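3.2 The open day at Engebretsen

We moved the kitting cell into the Engebretsen hall for the open day on 2022-09-06, and I have to say it was a lot more fun than our usual lab runs! Visitors could stand as close as the tape allowed while Ottar Ekström talked them through the task – one board, one solenoid and the wiring for a kit, all into the metal tray. 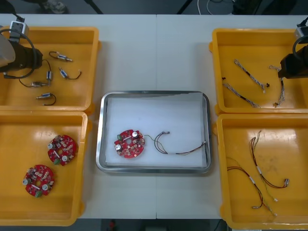 What did visitors ask for most? More speed, by a wide margin, and after that a chance to move the parts themselves and see if the arms could cope.

We let them. Between kits people could shift anything in the yellow bins, and some were pretty mean about it (boards pushed right up to a wall, that kind of thing). We logged 141 pick attempts over the day.

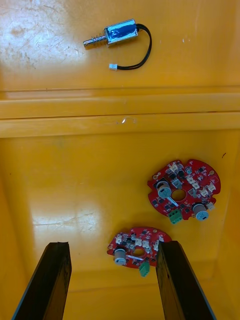
Figure 4. Wrist view with the open fingers at a semicircular red board; a second board and a solenoid lie farther up.

Abelardo Quiroga kept the log and I ran the Kovis planner, which picks the next part and the grasp angle. A full kit took up to 300 seconds, and the harnesses ate most of that.

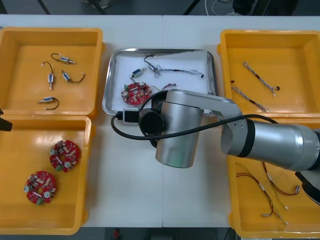 I'd half expected people to drift off during the slow bits, but they stayed and argued over which wire the arm would go for next. Two of them asked for the planner settings, so we're putting those in the appendix.
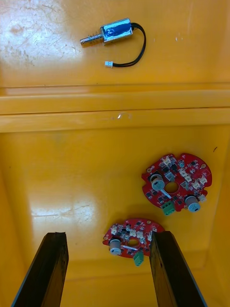 Our detector was trained on 2,017 images collected in January, all in the lab, and the hall lights worried me. Glossy yellow plastic is hard on it. You get a soft glare patch on the bin floor and a brighter one up by the scratches, and both have to be told apart from real parts. We kept the lab thresholds anyway and report the results by part type in Section 4.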